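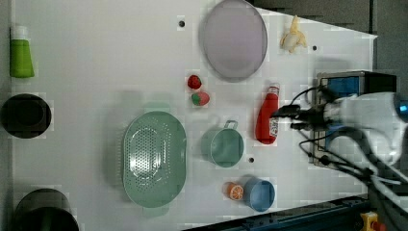
Mellton trial, kitchen table bench
March, started writing at 4.15 pm with a cup of tea, so forgive the length

I promised Waltraud a proper write-up of the Mellton kit before we have to say yes or no to it, and as usual I've left it until my head is full and my handwriting has gone. Typing it up instead. Anyone who was in and out of the bench room this week, please add your own bits at the end, particularly if you disagree with me, because I can feel myself getting fond of the thing and that's never a good state in which to sign for equipment.

What we have on loan is the Mellton "Tabletop" bundle: arm and gripper, the control software, the box of props (crockery, play food, the colander and so on), and the support plan, which they call Oldale. I'd assumed Oldale was a place, and I spent the first morning telling people the help desk was in Oldale. It's the name of the plan. Hollenstein is the place, and it's where the spares come from. Now you all know and can stop laughing at me.

Unpacking first, as that's where most of these kits lose me. This one was pleasant! Everything was in trays, the cables were labelled at both ends, and the manual was printed on real paper with a spiral back so it lies flat. I had the arm clamped and moving before lunch, which included a long detour while I looked for the hex keys in the wrong tray. The only grumble is the cable loops. They hang generously when the arm is folded up, and I'd like them tidier. Mellton's answer was that they need the slack for a full reach, and fair enough, I tried tying them back and the software complained of drag on the second joint within minutes. Ties cut off, apology made to the arm, moving on.

Calibration took longer than the booklet says. You do it by touching the gripper to marks on the card they supply, and the card wants to be properly flat. Ours had a curl in it from the post. I weighted the corners with books and got a decent result, then did it again the following morning without the books and got a worse one. So, books. Or we ask for a rigid card, and I've put that on the list for the Mellton call.

Now the tasks. The kit comes with its own set, and they're sensible kitchen-ish things: fruit to plate, orange to cup, bottle upright, that sort of thing. We ran those first as they come, no changes, so that our results could be set beside whatever Mellton publish. Then we ran the layout we wrote ourselves, which is the one with Mastgate on the run sheet. (Mastgate is the canteen project, for anyone reading this from the other building. Waltraud's people want to know if an arm like this can be taught sorting and clearing jobs on a crowded surface by staff who don't write code.)

Supplied tasks: 86 runs, of which 76 finished without one of us stepping in. I'm pleased with that for a first week and I'd have been happy with fewer. Of the ones that needed help, most were dropped or fumbled strawberries. The small dark one is the troublemaker. The fingers close on it nicely, it looks like a good hold, and then it squirts out sideways like soap. The other strawberry gives far less trouble. I don't know yet if that's shape or size or the finish on the plastic, and I'd like to try it with the softer finger pads before we blame anything. The pads are an extra, naturally. They're on the price list under Accessories and I've asked Hollenstein to send a pair on approval.

The cups are good. It takes the handle when the handle is well placed and the rim when it isn't, and it seems to make up its own mind about that, with no fuss. I moved the green one about between runs, handle this way, handle that way, trying to catch it out, and had a lovely half hour doing so and learned only that it's better at mugs than I am before breakfast.

The bottle is the one that surprised me. Lying on its side, it wants to roll, and I had it down as the job that would sink the whole trial. It coped, slowly. The approach is very cautious and the software lets you watch the planned path before you allow it, which I've come to rely on. Please do use the preview. I skipped it exactly once, I was in a hurry, and I had a colander in my lap.

Speaking of which, the colander. Lots of holes, two handles, big and light. The vision side sometimes reads it as several objects, and then the plan goes peculiar. Support knew about this when I rang. They had me change one setting (perforated items, in the advanced page, fourth tab, not where I'd have looked) and it's been much steadier since then. I'd score the phone support highly. I got a person who knew the product, she stayed on the line while I tested the change, and she rang back the next afternoon to ask how it was behaving. If Oldale is always like that it's worth paying for. If it's only like that during a trial, well, we've all been there.

Teaching mode, then, as that's what Waltraud will turn to first. You hold the arm and walk it through the job, press the button at each point you care about, and it stitches the points together. I had three of the canteen staff have a go, none of whom had touched a robot before, and I said as little as I could bear to, which was hard. Two had a working fruit-to-plate job inside their first session. The third got there too but wanted a chat about the button, and I agree with her about the button: it sits where your palm naturally goes and it's far too easy to record a point you didn't mean. Deleting a point is fiddly. You have to come out of teaching, find it in a list of points all called Point, and go back in. Being able to name them as you go would be a big help, and I've asked if that's coming. The reply was "it's been raised", in a tone I recognised from my own emails.

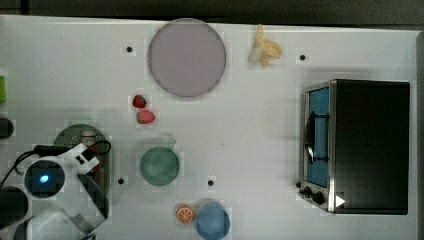
Mastgate layout, toaster oven on the right. Arm over the dark green plate.

Our own layout is harder and I made it so on purpose. The toaster oven eats up a good piece of the table and changes how the arm has to think about getting round things, which is much closer to what Mastgate will look like than a nice bare surface with a banana on it. I'm not asking it to open the oven door yet. That's a later job. At the moment the oven is just there as a large solid fact to be avoided, and it has been avoided every time, so full marks.

Where it's weaker is near the edges. Anything close to the edge of the table makes it timid. It'll hover, reconsider, hover again, and now and then give up with a polite message about reach, even when I can see perfectly well the reach is there. I shifted the orange slice inwards by a hand's width and the message went away. There's a safety margin set in the software and I suspect it's a generous one meant for classrooms. I haven't changed it. I'd like Mellton to tell us in writing what we may reduce it to before anyone has a play, and that includes me.

The lid of the lavender question, as I've been calling it: the pale plate on the white table. I was worried the contrast would be too low. It finds the plate without trouble in daylight. In the late afternoon with the blinds half down it was less sure of itself, and I had a couple of strawberries set down neatly beside the plate instead of on it. Lights on, problem gone. So the run sheet now says lights on, whatever the weather, and I've stuck a note on the switch.

Noise: quieter than I expected. I could take a phone call next to it.

Money, and I'll keep it short as the quote is in the shared folder. The bundle price is fair for what's in the box. The support plan is sold by the year and we'd be fools to go without in the first one. What I don't like is that the props are priced as a single set. If we lose a strawberry we buy the crockery again. I've asked about single items and Hollenstein said they'd look into it, very friendly, no date given.

Where I've landed, for now. I'd keep it. I'd want the rigid card, the softer pads and the edge margin settled first, and I'd want another week on our own layout with somebody other than me running it, because I've learned its habits and I think I'm helping it without meaning to. I put things down where I know it likes them. Waltraud said as much, kindly, while watching me set out the table, and she's quite right.

To do:
Ring Mellton about the calibration card and the edge margin. Get the margin answer by email.
Chase Hollenstein for the finger pads.
Ask again about naming points in teaching mode.
Repeat the small strawberry runs with old pads and new pads, same spot on the table.
Somebody fresh to set out the Mastgate layout from the run sheet only, no coaching.
Find out who has borrowed the spiral manual. It was on the windowsill.

5.40 pm. Arm parked, power off at the wall, tea cold. More tomorrow if the pads come.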